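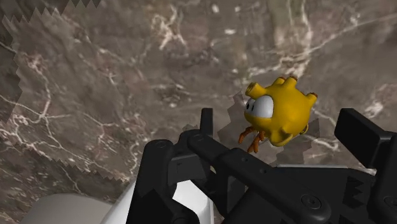 I've been helping out with a high school robotics club for six years and I have tried a lot of simulators with them, most of them free and most of them miserable to install. This year we paid for Drarari, the classroom edition, which cost us $129 for the season and covers every laptop the club owns. The first thing the kids fell for was the junk you get to pick up. There are proper parts and blocks in there if you want them, but my lot went straight for the little yellow big-eyed creature with the spiky bits, and it's a great test piece because there's hardly a flat side on it for the fingers to close on. The downside is the shadows, which come out as jagged gray patches on the marble with edges like a saw. I thought one of our laptops was dying. I turned the quality up a notch and it still looked pretty rough, so if you want something pretty for the open house poster, keep that in mind.

Setup took us one meeting. The download is big, and our school wifi is what it is, so do yourself a favor and copy it onto a thumb drive at home first! After that it was smooth. You get a kitchen with burnt orange walls (love it or hate it, I've come around), a white arm with a two-finger gripper and a big counter to work on. The kids write their moves in blocks or in Python and you can switch halfway through a project, which saved us when the younger ones wanted to keep up with the seniors. 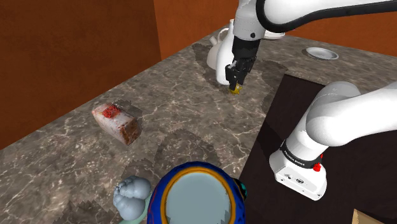 Grading is the part I'd pay for again. Every run gets a score, and the log tells you where the time went, so a team can see that they spent half of it fussing over the approach. Our best team finished the July warm-up with 1,459 points, and they were unbearable for a week. The team behind them had 458 and a much nicer program, if you ask me, but they kept closing the gripper too early and the scoring is brutal on that.

What I don't like: the manual. It's written for people who already know what a joint limit is, and the one page on collisions is so short I read it twice looking for the rest. Saving is clumsy too. If two kids use the same login, the second one wipes out the first one's work with no warning at all (ask me how I know). We used Grallmont last year and it was slower and uglier but it never lost a file.

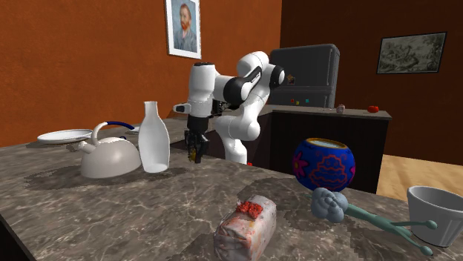 Fionnuala Cullinane wrote to me after I posted the short version of this and said the login problem goes away if you make a separate team folder before the first run, and that her club hasn't lost anything since. She also thinks I'm too soft on the price, and that small clubs should ask for the trial and see how far they get on it. Fair enough, though our trial ran out right when things got interesting.

Four stars from me. We've already renewed, and the seniors are busy building their own kitchen level for the spring.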